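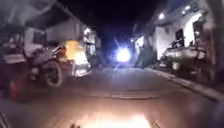 Night runs: frequently asked questions

What is Silis?
Silis is a method for deciding how much a mobile robot should trust its camera from one moment to the next. It was developed for street driving after dark, where glare and motion blur make many images poor. It does not sharpen or repair the images. It gives each one a weight, and the position estimate uses that weight.

How is the weight worked out?
A small network reads the image at reduced size and returns a value between 0 and 1 for each cell of a coarse grid. Cells washed out by a headlight score low. Cells with usable edges, such as a window set in a pale wall or the line of a kerb, score higher even when smeared. Wheel odometry fills in when the total drops below a threshold.

Which robot does it run on?
All results on this page come from Fureck, our wheeled street platform. The camera is fixed to the body and looks forward, so light falling on the front of the robot and the pavement just ahead is part of the input. We do not mask it out. A fixed mask was tried and made the estimate worse on slopes.

What data was used?
Training used 1,000 short clips from the Triltavden night set and testing used a further 1,000, with no street shared between the two. Of the test clips, 133 are marked as head-on glare, meaning an oncoming vehicle's light hides most of its own outline.

Does it detect vehicles or people?
No. Obstacle detection is a separate module with its own sensors. A low weight in the middle of the image only says that the camera is a poor guide to position there. It must not be read as free space or as an obstacle.

How does it compare with Yen?
Yen, our earlier method, gave one weight to the whole image. A single strong light was enough to discard everything, including good detail at the sides of the street. Silis drifts less on the glare clips. On evenly lit streets we found no difference worth reporting.

Where does it fail?
In 7 of the glare clips the estimate was lost and had to be reset. All were on long, straight streets with dark frontages on both sides – little was left to score once the centre had gone. Heavy rain has not been tested.

Can I change the grid size?
Yes, but the network must be retrained. Finer grids cost more time per image and gave no clear gain on Fureck.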